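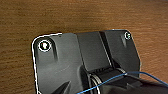 Black plastic hinge with its coil spring, seen from close up.

Can a machine do the chores yet? Oona Halonen and I have been arguing about this since December, and I'm happy to report that we are both a little bit wrong.

Her side is the shop floor. She fits small sprung parts at Pelkonen, and she has always held that a spring is where robots go to fail. A spring pushes back, and it pushes back differently depending on how you hold it! People sort this out with their fingertips and never think about it. A gripper has to see the part, guess at the force and try again. But the trying again has become so much better. In the last round of trials at Drorkau the arm was given 300 attempts at seating a hinge pin and got 257 of them, and Oona (who does not hand out praise) went very quiet and asked to see it run a second time.

My side is the kitchen. I was sure the dishes would be solved first, and I am still waiting.
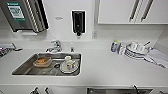

A hinge at least stays the same shape from one day to the next. Dishes come in every size, they slide on steel, they hide behind each other, and a see-through rim can fool a camera that handles a plain white plate with no trouble. Then there's the towel. Tipene Mahuika, who writes the Drirala planning software, told me he would take a week of plates over an afternoon of folding cloth.

Even so, his latest version cleared a sink and filled a rack in 56 minutes with only 2 stops for help. I could do it in five, yes. A year ago it couldn't find the rack - and I think that is wonderful progress for a job with so much variety in it.

Oona's guess is that workbench jobs will be routine well before the washing up is. I've come around to that, mostly. Tipene is trying bowls next, stacked ones, and Pekitz has offered him a softer set of fingers to try them with.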